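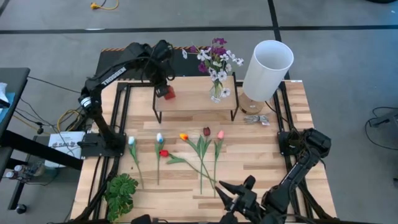

# Trarlow Tabletop Set: Shelf and Lamp

This card covers the shelf group in the Trarlow set, a collection of small household arrangements on a wooden worktable. The group is kept by Kinga Hajdu.

## Contents

- Raised shelf, pale wood top, black metal frame
- Clear glass vase with purple and white flowers
- Red block, small
- Lamp, white cylindrical shade, round wooden base

The shelf stays on the table for the whole group. The block and the vase go on top of it. The lamp stands on the table to the right.

## Layout notes

Keep the flowers toward the right end of the shelf. Stems may lean out over the top, but leave the left end clear for the block. Lamp cords can be bundled by the base. Leave the tags on.

## Size and versions

The full set has 3000 entries in 11 groups. Version 2 renamed the lamp group and merged it with this one. Version 3 fixed spelling in the item names.

## Known gaps

Flower names are not recorded, only colors. The block has no measurements yet.

We use cookies to remember your settings. Accept | Decline

Related items
- Winden: Drawers and Trays
- Tawfik: Kitchen Counter
- Wemalia: Table Lamps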